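Plurnonel (field ration)

The Plurnonel is a one-man, one-day ration pack issued to troops passing through the Ivden training area, and I've eaten far more of them than is good for a person. It gets its name from the packing firm, and the firm's full name has dropped out of use so thoroughly that soldiers talk about "a plurn", "two plurns" and, after a long exercise, being "plurned out". Officially it is the Ration, Individual, Type 709. I never heard a single person call it that outside a stores office.

This page covers what's in the pack, how it came about and how people really eat it. For the bigger tinned ration that feeds a whole section, see the Sarıgül box, which is a different animal and a much better breakfast.

Contents of the pack

The standard pack gives 2602 kilocalories, printed in small type on the inner flap. It comes in a brown cardboard sleeve with a plastic bag inside, and the bag is meant to keep everything together once you've thrown the sleeve away (it doesn't, it splits down the seam, so bring a spare).

There are two menus, A and B. Menu A has a bean and lamb stew as the main meal, and menu B has chicken with rice. Both share everything else:

Hard biscuits, plain, in a waxed wrapper
Cheese spread in a tube
Apricot jam in a tube that looks exactly like the cheese tube in the dark
A bar of pressed figs and nuts
Instant soup, tomato or lentil depending on the batch
Tea, sugar, salt and a sachet of chilli flakes
A small solid-fuel stove with tablets
Matches, tissues and a folding spoon

The chilli flakes are the real currency. I've seen a whole fig bar go for one sachet, and on the last night of an exercise the price goes up again.

The stove is a stamped tin thing that unfolds into a little table. It works well out of the wind and hardly at all in it, so most people dig a shallow scrape and set it at the bottom. The tablets smell terrible and you should never use them inside a tent, whatever your mates are doing.

Origins

The pack replaced an older ration called the Pudach, which was built around a single large tin of meat. The Pudach had its fans, and I'll admit I was one of them! It was heavy, though, and you needed an opener, and openers went missing at a fantastic rate. Once it was opened you more or less had to finish the tin there and then, which isn't ideal when you're told to move in the middle of dinner.

The change was pushed through by Rukhsana Bangash, at the time a supply officer at Ivden, who wrote a long paper arguing that soldiers were throwing away most of what they carried. Her answer was lots of smaller items, each sealed on its own, that could go in a pocket and be eaten on the march. Trials went to an infantry company under Ekrem Ersoy. His report is still quoted by people who like this sort of thing, mostly for the line "the men will eat anything in this pack except the biscuits, which they have used to level a table."

The biscuits stayed in. They were thinned down a bit after the trial, and the current ones can be bitten by an adult with good teeth.

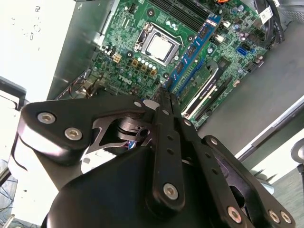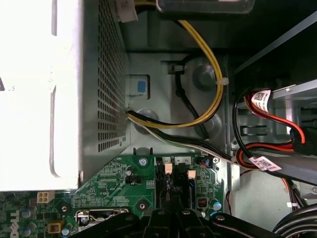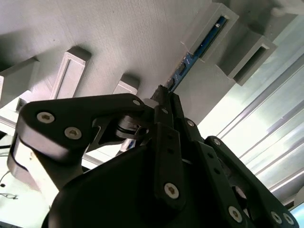
Issue and accounting

Rations are drawn by the company quartermaster against the headcount for the exercise, plus a small reserve. Packs come in cartons of 20, and you can't draw part of a carton, so a platoon with an awkward number of people nearly always ends up with extras. What happens to the extras is a matter of local custom. At Ivden they were supposed to go back unopened. I'll say no more than that.

Each carton should be a mix of both menus. In my time the cartons had usually been "sorted" before they reached the people at the back of the queue, and you'd find nothing left except chicken with rice. A good sergeant hands the packs out upside down so no one can read the label. Nesrin Polat, who ran our stores for most of my time there, went further and taped over the letters.

Packs are stamped with the month they were packed and the month they should be eaten by. The oldest I ever opened had gone past its date by a fair way. The stew was fine, and the fig bar had turned white and could have been used for road repairs.

Cooking and improvisation

The instructions tell you to heat the main meal in its pouch, in water, then use the same water for tea. Lots of people won't drink that tea. I always did and never came to harm, though it tastes faintly of pouch.

A few recipes have become more or less standard:

Ivden porridge. Crush the biscuits in their wrapper with the heel of your boot, add hot water, sugar and half the jam, and leave it with the lid on until it stops looking like gravel. Surprisingly good on a cold morning.

Red rice. Menu B with the dry tomato soup powder stirred straight in. Add the chilli if you haven't sold it.

Trench cake. Fig bar chopped up small, crushed biscuit, jam, all pressed into a mug and turned out. Nurhan Uçar made one of these for my birthday with a match stuck in the top, and I still think of it as one of the better cakes I've had.

Later changes

A revised pack came in during June 2019. The outer sleeve went from brown to a dull green, the cheese tube got a square cap so you can tell it from the jam by feel (at last!), and the folding spoon became a long-handled one that reaches the bottom of the pouch. A meat-free main meal had been asked for and was left out, and soldiers who don't eat meat still have to put in for a separate issue through their unit.

Roxana Villca's short history of the camp kitchens at Ivden has a chapter on the revision, with drawings of both caps, old and new. She reckons the long spoon made more difference to morale than anything else in the box. I'd have gone for the cheese cap.

Collecting

There's a small but keen trade in old packs, mainly the brown-sleeved ones. Complete sleeves in good condition are hard to come by, as they were the first thing to go on the fire. Folding spoons turn up all the time and aren't worth much. Pudach tins are more sought after, but check the ends for bulging before you buy, and don't keep a bulging one in the house.

See also

Pudach (tinned ration)
Sarıgül box
Ivden training area
Solid-fuel stoves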